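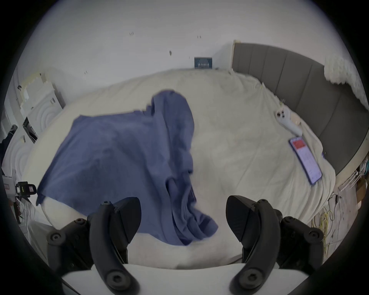
Gerardo Russo wrote to me after the last post to say that folding on a bed is a waste of effort, that the mattress gives under your hands and nothing ever comes out square, and that I should clear the kitchen table and do it there like a sensible person.

He has a point about the mattress. I tried the table for most of September. The trouble was that the table is where we eat, so any pile I hadn't finished by teatime got moved to a chair, and from the chair it went back into the basket. On the bed it has to be finished or I can't get in. I have gone back to the bed.

The blue things are always the worst. They come off the line in a twist, and if I start folding straight away the creases go in with them. So I get hold of the top edge, lift, and give it two or three good shakes before laying it down. Then I smooth from the middle outwards with the flat of my hand, fold the sides in, and fold up from the bottom. If it won't lie flat by then it goes on a hanger.

The sheet underneath gets rumpled while I do all this — I used to stop and pull it straight between items, but it made no difference to the folding and added 11 minutes to the job. It can wait till the end.

I do need to stop putting my phone down on the bed. Last week it went into the drawer between two jumpers and I rang it from the landline for a good while before I heard the buzzing. There's a shelf on the landing that would do.

Drawers are the next thing. I measured the chest on the Pastholm side of the room (we call it that after the rug) and the inside is 81 cm across, enough for four rows if everything is folded to the same width. At present there are three rows and a heap. Gerardo says to stand the shirts on edge. I've done one drawer that way and will leave it a month before I touch the others.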